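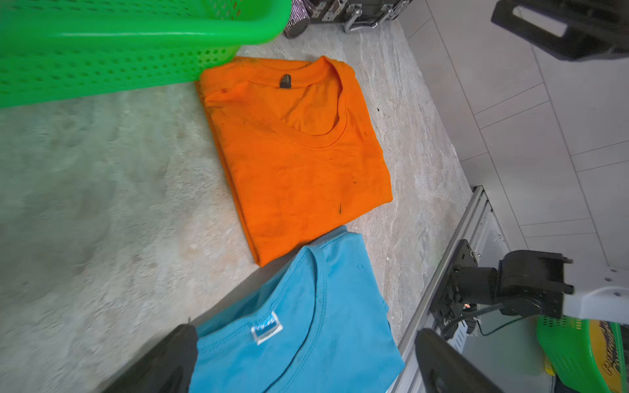
Folding T-shirts into baskets: does anyone keep it up?

akua_addo
26 Jul 2022
My sister swears by folding every T-shirt into a rectangle, collar up, and stacking them in a basket instead of a drawer. I've been doing it for 21 days on the worktop and I'm not convinced. The cotton ones still crease and the left edge always ends up fatter than the right. Is there a knack?

willex70
No knack. You're spending your evening on something that comes undone the first time you want the shirt at the bottom. Hang them up.

ojala
Disagree. Collar up means you can see what you've got. Mine go in a green plastic basket with holes in the sides, folded ones on top of each other, and I leave a gap down one side to get my hand in. 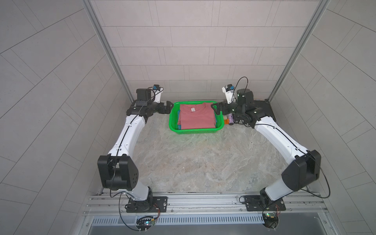
Pink on top, blue underneath

willex70
Fine, that looks neat. Now get the blue one out without wrecking the pink one.

ojala
Lift the pink one off, take the blue one, put the pink one back. It takes five seconds.

beleo_b
I tried it for most of January. Tidy until the stack got to my elbow, then it leaned and I went back to the drawer. I don't believe anyone who says they keep this going with a family's worth of washing — one person's shirts, maybe.

akua_addo
That's my worry. Does the size of the fold matter? Mine are too wide for two piles and too narrow for one.

ojala
Fold to suit the basket. Lay one in first and see.

willex70
Or buy hangers. Ernton market does them cheap and you'll never measure a T-shirt again.

akua_addo
I've no rail, so that's out. I'll give it another week with fewer shirts.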